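About us | Hands, arms and control

Delura tests robot hands, grippers, arms and the controllers that drive them. We do not make or sell any of them. Companies that are choosing equipment for a household or catering robot come to us before they buy, and we try the parts on ordinary kitchen jobs and write down what we find.

The firm was started by Oluwaseun Obi and Ese Osagie. They had both spent years reading data sheets that gave grip force to two decimal places and said nothing about what a hand does with a cup, a plate or an aubergine. We are now a team of eight, based in Vondavcombe, with a kitchen test room on the ground floor and the workshop and office above it.

What we look at first is the hand itself. Fingertip surface matters more than most buyers expect. A dotted, textured tip behaves differently on glazed china than a smooth one, and the shape of the thumb decides a good deal about what can be picked up from a flat surface. We also look at how the hand meets the wrist, where the screws are and whether one person can get at them with a normal set of drivers.
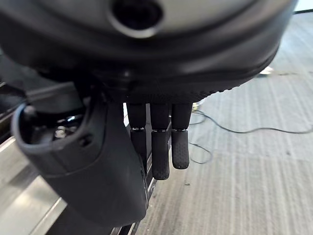

Photo: Delura test room

A full comparison takes 22 working days. Each hand or gripper goes through the same task list, which has 117 entries at present and grows when a client brings us something we had not thought of. Loading a dishwasher is on it, and so is moving food in and out of a sink. Every entry is repeated with the same objects and the same starting positions, and we record the failures as carefully as the successes. If a hand drops something, the report says what it was and at what point in the movement it went.

Two-armed work has its own section. Holding a dishwasher rack with one hand while the other brings something to it is a simple job for a person, and it shows up differences between controllers quickly. One controller may treat the arms as a pair, another as two separate machines that happen to share a body. We try both where the maker allows it. 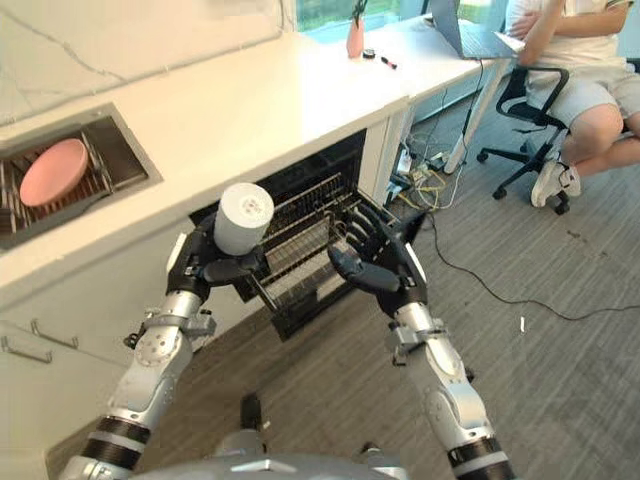 Vondavcombe, June

Most of our clients ask the same thing at the first meeting, whether they need fingers at all. The answer depends on the work. A hand with several fingers can close around a rack wire or cup itself over an upright object, but it has more joints to wear and more to set up. A plain gripper is easier to look after and easier to train an operator on. We have recommended each of them, and last year we told two clients to keep the gripper they already had.

We are careful about approach angles as well. A tap that stands up between two basins, or a drying rack lying across one of them, takes away a lot of the room a wrist needs.
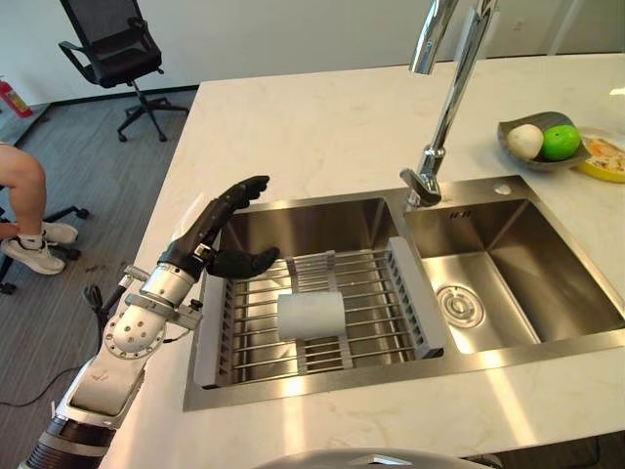
So our reports give the clearance each wrist wanted as well as the size of the hand, and we measure it with the cables fitted — cables on the outside of an arm take up space too, and they tend to be left off the drawings.

Cameras are tested along with the arm. We compare the view from the head with the view from the wrist, and note the moments when the hand hides the thing it is meant to be picking up. For sink work we use vegetables of different shapes, such as bok choy, tomatoes, peppers and radishes. Each has to be lifted out and set down elsewhere, and we check it for marks afterwards.

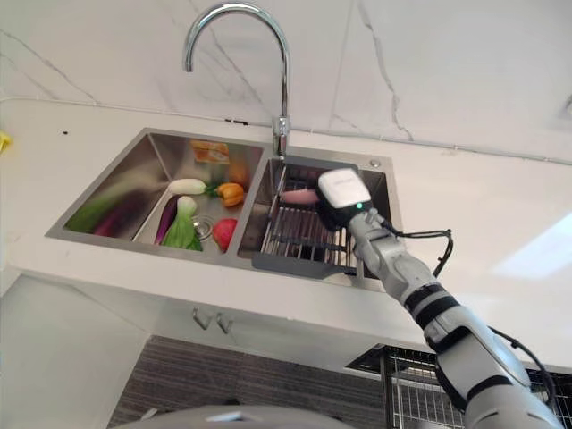 Okeke wrote to us after reading a report that the comparison had changed the order of the shortlist, and that the section on controllers had been more use than the one on grip. Werkley asked for longer runs on the simple grippers, which we have now added to the standard list.

Visits to the test room can be arranged through the office. Please tell us beforehand which arm you use and what connector is on the wrist, and bring the mounting plate if you have one. Reports belong to the client who orders them, and we do not pass results to makers without written permission.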